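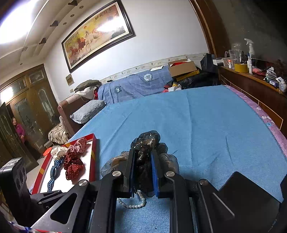
Sorting hair accessories with the hand-held gripper: a dark scrunchie with small beads, with the red tray at the left.

Progress report to the Botevell fund, August: open day in Pleltov
Shared 15 times

Dear colleagues,

In this period our main task was the open day which we promised in the application. It took place on a Friday, from two in the afternoon until the evening. Visitors could try the hand-held gripper themselves and see how the tasks are recorded for the Gredar arm.

We chose small household things for the demonstration. Hair accessories are a good subject, as they are soft and each one behaves differently when the jaws close. The sheer scrunchie in the photograph is of the difficult kind. The fabric spreads out on both sides of the blue pads and one must decide how strongly to press. The bracelet of white beads is a separate task, and I will write about it in the next report.

The target for this year is 2,000 recorded tasks. At the end of August we have 2,577, so the target is passed. Of these, 300 come from visitors on the open day. They are slower than ours and contain more failed grasps, but Šindelář, who prepares the training, asked to keep all of them. He wants to compare them with the recordings of our own staff before he decides.

Two matters did not go well. The printed instructions were too long and most people did not read them to the end. Also the spare pads came late, so we had one gripper less during the first hour. I have shortened the instructions to one page and ordered the pads for the autumn already.

The costs of the day stayed inside the approved budget. The invoices are sent separately. I ask you kindly to confirm if the second open day can be moved to spring, as the hall in Pleltov is closed for repair in winter.

With regards,
Ľudovít Dvořáček
project leader

We use cookies to improve this site. Accept / Settings

Comments (3)

Marta: I tried it with the polka dot one and dropped it three times. My daughter did it at once.

pk_pleltov: Will the one-page instructions be online too?

Ľ. Dvořáček: Yes, next week, on the same page as the programme.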